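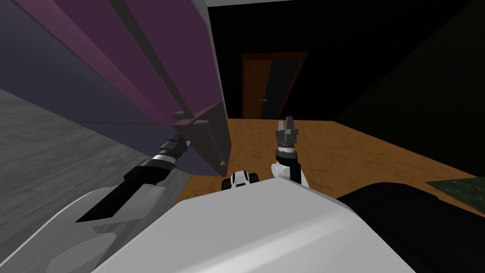 Selon Eamon Kavanagh, les locataires d'un meublé ne se plaignent pas du nombre de meubles mais de leur taille, et un questionnaire qui demande de les énumérer passe à côté de la gêne. Nous avons retenu cette remarque pour la seconde version du questionnaire.

4.2 Encombrement déclaré et surface habitable

L'enquête a porté sur 284 logements loués meublés à Flillemside et à Metley. Chaque occupant notait l'encombrement de sa pièce principale, puis indiquait le meuble qu'il retirerait en premier s'il en avait le droit. L'armoire et le buffet reviennent le plus souvent, y compris dans les logements où ils servent tous les jours.
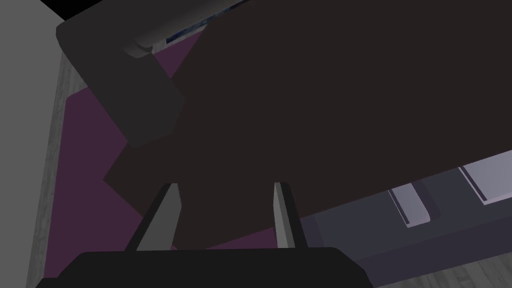
La surface habitable explique mal ces réponses. Dans 42 logements, l'occupant juge sa pièce très encombrée alors que le bail indique une surface supérieure à la médiane de l'échantillon. Ces logements ont souvent gardé le mobilier d'un appartement plus grand — le bailleur l'a fait transporter sans le remplacer. Les teintes sombres sont citées dans les commentaires libres, sans que nous ayons cherché à en mesurer l'effet.

Figure 2. Panneau brun foncé, mat et sans motif, vu de près (rendu de synthèse). 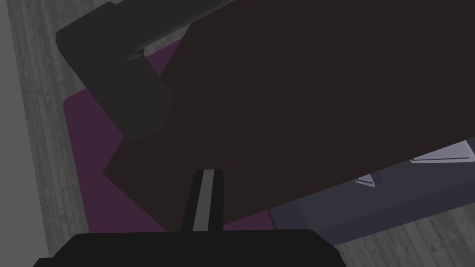 Ga-eun Song

Le codage des commentaires libres a été fait en deux lectures. Les désaccords concernaient surtout le mot « lourd », employé tantôt pour le poids du meuble, tantôt pour son aspect. Nous avons conservé les deux sens comme catégories distinctes. Les réponses réduites à un seul mot ont été écartées du codage, mais elles restent dans les totaux. 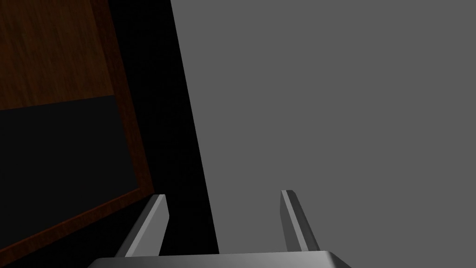

Metley, 21 avril 2026

La présente version corrige le calcul de la médiane, qui incluait par erreur les colocations. Les inventaires annexés aux baux restent à dépouiller pour Flillemside.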